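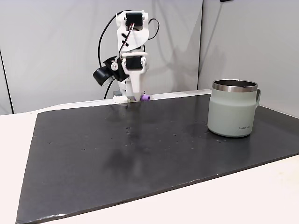 Descaling a kettle: vinegar or citric acid?

gopi_ram
Moved to a hard water town in May and my kettle already looks like a cave. The manual says to buy their branded sachets, which cost more per ounce than decent coffee. What does everyone use?

bhavana_b
White vinegar, half and half with water. Boil, wait, rinse, done.

Henao447
Done, and then three days of tea that tastes like pickles. Citric acid. A spoonful in a full kettle, leave it 20 minutes. I bought a tub the size of a paint can and expect to leave it to my children.

bhavana_b
If it tastes like pickles you didn't rinse. I've done it this way for years and my guests keep coming back, sometimes without being asked. 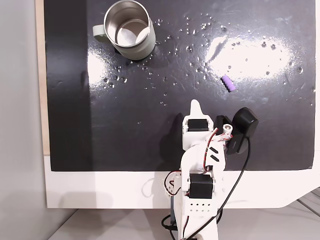

mimo_audrey
Same goes for travel mugs, by the way. Steel ones get that brown film and neither acid does much for it. Baking soda and hot water overnight. Leave the lid off.

gopi_ram
Is either one bad for the rubber seal? Mine already drips.

Henao447
Vinegar is hard on seals, in my experience.

bhavana_b
In your experience of using it wrong, sure.

k_iyer
Or get a filter jug and stop having this argument. Mine was $500 cheaper than the softener the plumber wanted to sell me.

mimo_audrey
And you replace the cartridge how often?

k_iyer
When I remember.

gopi_ram
Went with citric acid. Big flakes came off. Kettle still drips, but now I can see the bottom of it.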